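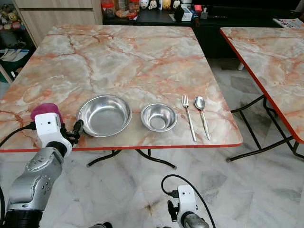 Two steel bowls, a fork and a spoon set out on a marble-patterned table.

Report on the Visit to the Gemholm Kitchenware Fair, January 2026

A delegation of 30 members of the Clurdale Catering Association attended the annual fair at Gemholm. The group was led by Aparecida Cordeiro and received at the main entrance by Benedito Seixas of the fair office.

The morning was given to suppliers of school and hospital canteens. Members noted that prices for stacking trays had risen again, while delivery times were shorter than last year.

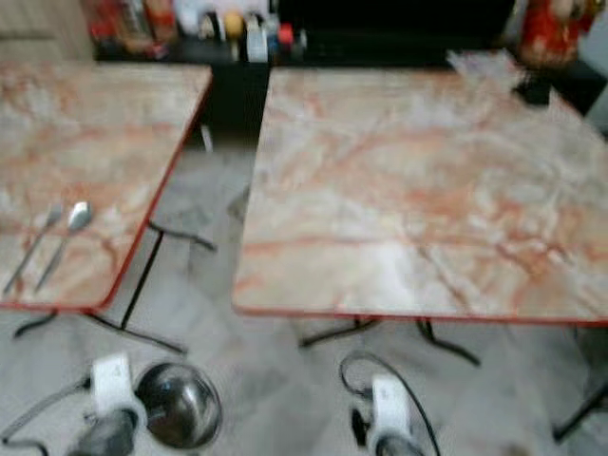

After lunch, Estíbaliz Calvo spoke on dishwashing costs in small kitchens. Her figures were drawn from 1,856 weekly returns – the full tables will be sent to members in February. Questions on water softening ran well past the allotted time.

The Association thanks the Gemholm office for its welcome. Members who have not yet returned their travel claims should send them to Osvaldo Lopes.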